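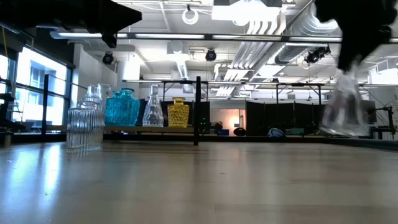
Clear glass on a pale wooden table and coloured glass on a ledge behind, with daylight from the left. Clear pieces are the hard ones for depth cameras.

Workshop tips: picking up clear glass with an arm

Depth cameras see straight through clear glass, or see the window reflected in it. The software then plans a grasp on a point that is behind the jar, or plans nothing. These are the settings and habits that have helped on our bench. Names are from Brutico, the planner we use, but most packages have the same controls under another label.

Start with the colour image. Find the outline of the glass there first and use depth only for the table. Fit a plane to the tabletop, then work out where the outline meets it. That gives you a base position even when the depth map has a hole where the jar should be.

Keep the holes. Many drivers fill missing depth by default, and the filled patch looks like more table. Turn filling off in the camera node and pass the gaps through as "unknown". In Brutico the option is keep_invalid.

Treat unknown space as solid when planning the approach, and as free only inside the grasp region. Otherwise the arm will take a short cut through a decanter it cannot see.

Coloured glass is a poor test. Turquoise and yellow bottles with a bumpy surface often give enough depth to find, so a script that works on them may still fail on a plain carafe. Test on clear pieces before you change anything else.

Overlapping pieces need separate outlines. A jar with a taller decanter behind it usually comes back as one tall object. Lobo, the labelling tool, has a split brush for this. Label the front piece first, then the one behind, including the part seen through the front glass. We labelled 199 pictures and kept 141 after throwing out the ones where we could not agree on the edge ourselves.

Lock the exposure. Streaks of window light on the table move through the day, and automatic exposure makes them worse. Set it by hand in the morning and check it again after lunch. In November the overhead lights do most of the work and one setting lasts all day.

Don't look for glass while it is moving. Blur smears the outline and the tracker jumps. Stop the arm, wait 3000 milliseconds, take the picture, then carry on. We tried 2000 and the arm was still swaying at full reach.

Close on force, with a width limit as a backstop. Ribbed sides can fool a width check because the fingers may land on a ridge or between two. Set the limit a few millimetres under the narrowest measurement.

Stoppers: mark them as separate parts and forbid grasps on them. Cilano does this with a no-grasp box attached to the model. Make the box taller than the stopper — ours was too short at first and the planner went for the top edge.

Save the raw pictures from every failed pick, with the plan beside them. Brarkico will replay both together at quarter speed. Wipe off fingerprints before a fresh set of recordings, or leave them on for all of it. Mixing the two makes the results hard to compare.

Last updated 16 April 2018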